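Trusus table set — towel folding and clearing

README, September update. Quick notes, will tidy later.

What's in here

Clips of small table jobs. Fold a towel, straighten a towel, move it off to the side, put the table stuff back where it was. 506 clips total, all on the same kind of dark gray top. Split into 5 folders by job, plus a folder called misc (sorry, not sorted yet).

Things on the table

Cream towel — starts folded in most clips, flat or a bit bunched
Large flat book, pale cover, usually at an angle
Small clear holder on a round light wood base, orange and yellow picture inside
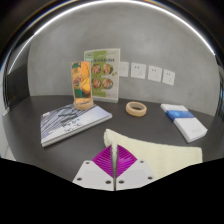
Towel is the thing that gets moved. Book and holder stay put unless the folder name says "clear". If a clip has "clear" in the name then everything goes, book last.

Towel states

Labels go by how the towel looks at the start of the clip:

flat — folded, edges lined up
bunched — folded but a corner or edge is up
open — not folded at all
off — towel hanging over the table edge

Flat vs bunched is a judgement call. We labeled these twice and still argued over 9 of them, those are marked "unsure" in the notes column. Leave them out if you want clean labels.

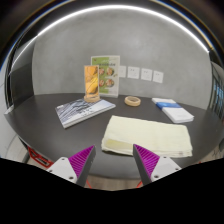
Folded cream towel, book to the left, small holder and a taller menu card behind it.

Known problems

Folder 6 in the old Serkiser copy is a duplicate of folder 2. Deleted here. If you still have it, delete yours too
Some file names say "towl". Didnt rename, scripts depend on it
Light changes late in the afternoon, clips after 4 pm look warmer
Menu card is not labeled anywhere. Treat as background
Book angle was never measured, only "straight" or "angled"

Getting it

Grab the Tipoki archive, unzip, keep the folder names as they are. The notes file has to sit next to the folders or the loader wont find it. The Burkov labels are a seperate download and use the older state names (neat / messy), so map neat to flat and messy to bunched.

To do

Sort misc. Add a second towel color. Fix the notes header.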